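# How We Built a Gripper You Hold in Your Hand

A gripper is the part of a robot that picks things up. Most grippers sit on the end of a robot arm. Ours has no arm. A person carries it and moves it to the thing they want to pick up. We call it the Plarnitz, and the first one was put together at Skistside, a shared workshop where people bring their own projects and use the same benches and tools.

A gripper like this is used for teaching. When you pick up a cup, you don't think about how far to open your hand. A robot has to be shown. A person can do a job many times with a hand-held gripper while a small camera records it. Later, a computer studies the recordings, and a robot can use them to learn the same job.

## Two fingers and two pads

Your hand has five fingers. The Plarnitz has two. They face each other and close like a pair of tongs. Two fingers can't tie a shoelace, but they can hold many of the things you find in a house.

The first fingers were bare plastic. Hard plastic is slippery, and it touches an object in only a few small spots. We tried rubber bands, then felt, then foam. Foam squashes a little when you press on it, so more of it touches the object.
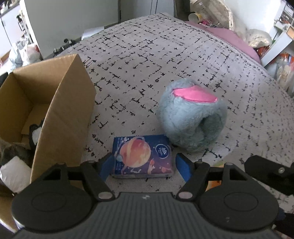
Soft things are harder to pick up than you might think. A wooden block keeps its shape when you squeeze it. A pack of tissues bends in the middle, and if the fingers close too far it gets crushed. If they don't close far enough, it slides out. The person holding the gripper has to find the right squeeze by practice.

Fluffy things bring another problem. The long fibers hide where the object really ends. The pads have to push through the fluff before they can hold anything firm.

## Testing at home

At the workshop, we tested on a clean, flat bench. That was a good way to start, but homes are different. A bed sinks when you lean on it. Blankets have folds. Things lie close together, and a finger can bump one object on the way to another.

So we made a practice plan called Hartley. It says to pick up one object, lift it, put it down somewhere else, and let go. Then you do it again with the object turned a different way. One full round takes about 60 minutes. In our longest month, January, we saved 146 good tries.

A try doesn't count if the camera can't see the fingers. It does count if the object is dropped, and we mark it as a drop. A computer can learn from mistakes when they are labeled.

## What comes next

The next version is called Dirach. It will have thinner fingers for reaching into narrow places such as boxes and drawers. We are still deciding how thick the foam should be. Thick foam is gentle, but it makes small objects harder to feel through the handle.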